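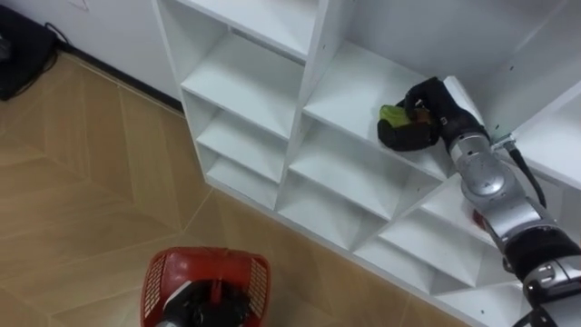
A two-arm setup with a red basket at a white shelving unit, right hand around a green item.

Cudance opens planning service for shops that want to buy picking robots

By the Cudance press office
February

Cudance today opens a planning service for small shops and stockrooms which are thinking about their first two-arm picking robot. The service is called Plodance. It helps the buyer to prepare a budget before any order is signed.

Many buyers compare only the price of the arms. In our experience the other costs decide if the project is comfortable or painful: the hands, the shelving, the floor space, the training of staff, and the hours when the machine must stand still for service.

A Plodance plan costs $2,742 and is delivered in 19 working days. It contains a shelf survey, a list of the goods that are suitable for picking, and a spending table for 2 years. The price is deducted in full if the customer later orders equipment through Cudance.

The survey gives special attention to the basket. When one arm carries the basket and the other arm picks, both must have room in front of the shelf — and this room is often missing from the first drawing. Low compartments are measured separately from high ones.
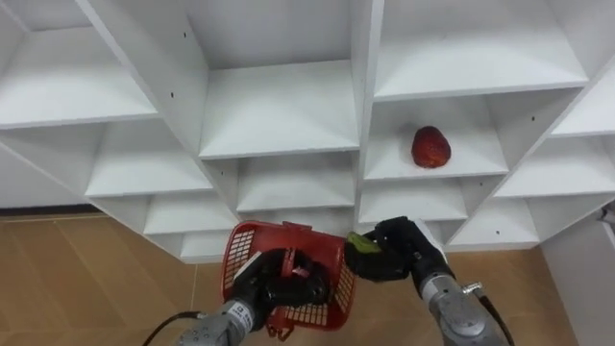
Availability and terms

Plodance can be booked from this month. The first group is limited to 29 sites. Uncombe will make the site visits, and Schumacher will supply the shelving quotations. Visits are possible on working days and, for shops that cannot close during the week, on Saturday before opening time.

Customers who already own arms may also apply. In this case the plan covers only hands, shelving and service.

Shares: 19 | Comments: 2

Related items
Cudance and Uncombe extend their service agreement
Leasing or buying: a short guide for stockroom managers
Schumacher shelving: new panel depths
How to plan spare parts for the second year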